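4.3 Débarrassage des tables en zone restauration

Cette section s'adresse aux agents de salle qui travaillent avec le système Jillevero. Le tri reste une tâche de l'agent ; le système prend en charge la saisie des objets et leur dépose sur le chariot Dorley.

1. Vérifier que les clients ont quitté la table.
2. Ouvrir la tâche « Table » sur le terminal et saisir le numéro de zone.
3. Retirer à la main les couverts en métal et les effets personnels oubliés.
4. Lancer le cycle. Rester à 2 mètres pendant le mouvement.
5. En cas de code 209 (objet non saisi), terminer la table à la main et valider.

ATTENTION – Ne jamais passer la main entre les doigts de la pince, même à l'arrêt.

Note : les bouteilles, les gobelets en papier et les sachets souples sont traités un par un. Un plateau se prend en dernier, une fois vidé.
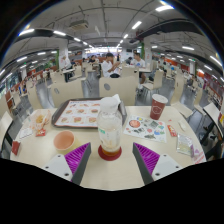

Les agents affectés au débarrassage passent désormais une partie du service au contrôle des bacs de tri et à l'accueil. Le planning de mars tient compte de cette répartition – les pauses ne changent pas. Toute table reprise à la main est comptée dans le temps de travail de l'agent.

Pour une question de poste ou d'horaire, s'adresser à Rukhsana Naqvi, poste 347.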